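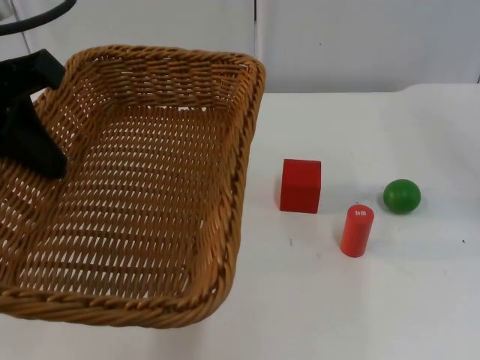

Ticket 727
Opened: 11/04/2023
Site: Savlow, bench 2
Status: Waiting on reporter

Reported problem: During remote control demos of the basket task, the arm lags behind the hand controller when the gripper is down inside the basket. Out over the open table it follows fine. The task is to put the cube, the cylinder and the ball in the basket. We have thrown out 4 demos so far.

Reply 1: Please check the controller cable and restart Fragkou before the next demo. Also send a still from the wrist camera. 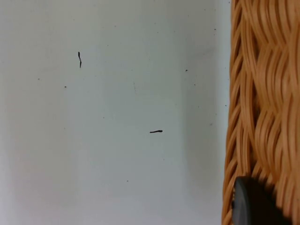

Wrist view, basket at right, bits of debris on the table

Reply 2: Cable reseated, Fragkou restarted. Lag is shorter but still there. Table needs a wipe, will do that before we record again.

Reply 3: There is a slow zone left over from the July setup. It covers the basket area and limits arm speed. Turn it off under Workspace, save, and record 2 new demos.
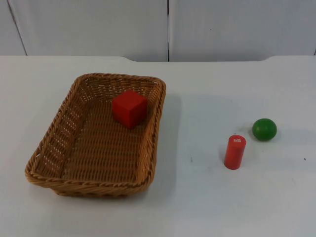

Griltdale Robot Teaching Support

Reply 4: Keep the cube at the far right corner of the basket as one of the end positions. Upload the new demos to the Urirley folder with the log files. Ticket stays open until we have them.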